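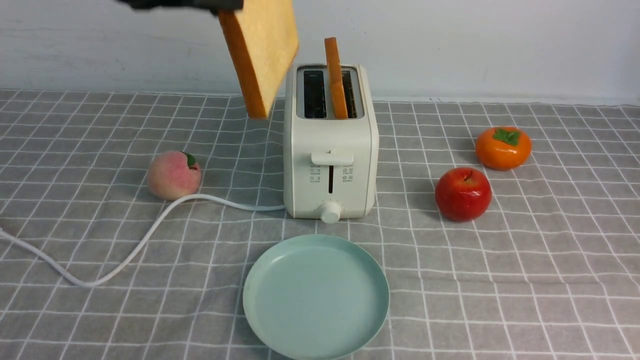

## Tostar pan de molde en una tostadora de dos ranuras

Escribo esta guía para las personas que alquilan el estudio de Trindade, porque muchas me preguntan cómo se usa la tostadora pequeña de la mesa. Es un aparato muy sencillo: una palanca blanca delante, un mando redondo abajo y nada más que aprender.

### Qué necesitan

- 2 rebanadas de pan de molde blanco, cortadas gruesas
- un plato
- mantequilla o mermelada, al gusto

El pan que yo compro es el de Kostlow, en bolsa de 600 gramos. Si el pan viene del congelador, no hace falta descongelarlo antes.

### Pasos

1. Pongan la tostadora sobre una superficie plana y dejen el cable extendido hacia un lado, sin que pase por encima de las ranuras. En nuestra mesa sale por la izquierda y pasa delante del melocotón.
2. Miren que las ranuras estén vacías. Un trozo de corteza olvidado se quema y da mal olor a toda la cocina.
3. Metan las rebanadas de pie, una en cada ranura. La rebanada debe bajar sin fuerza. Si se dobla, sáquenla y pónganla del otro lado.
4. Giren el mando. Para la primera vez aconsejo una posición media – siempre se puede tostar un poco más, pero no menos.
5. Bajen la palanca hasta que se quede abajo.

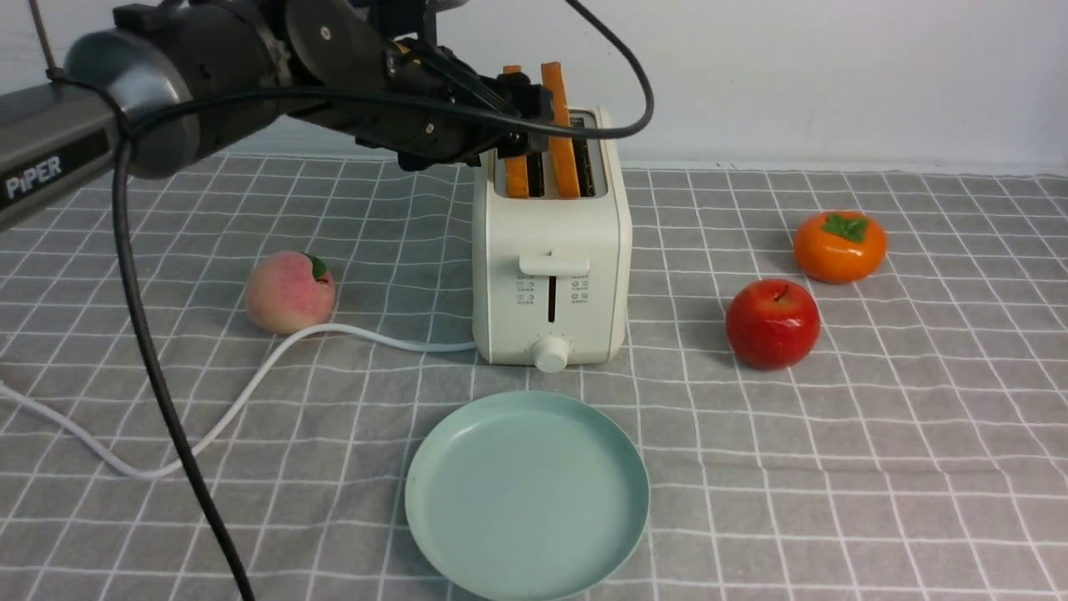 6. Cuando la palanca suba, esperen unos segundos y cojan el pan por la parte de arriba, por la corteza. Nunca metan un tenedor ni un cuchillo en la ranura.
7. Desenchufen la tostadora tirando de la clavija, no del cable.

### Si sale demasiado claro o demasiado oscuro

Para un pan muy claro, bajen otra vez la palanca con el mando casi al mínimo y quédense cerca. La segunda vez se tuesta mucho más rápido. El pan con azúcar o con leche se oscurece antes, así que el brioche pide una posición más baja.

Joanne Bainbridge, que estuvo aquí en julio, me enseñó a dejar las tostadas de pie, apoyadas una contra otra, antes de poner la mantequilla. Quedan más crujientes que tumbadas en el plato.

### Limpieza

Con la tostadora fría y desenchufada, denle la vuelta sobre el fregadero y sacudan las migas con suavidad. Por fuera basta un paño húmedo. La fruta de la mesa es de adorno – por favor, no la corten.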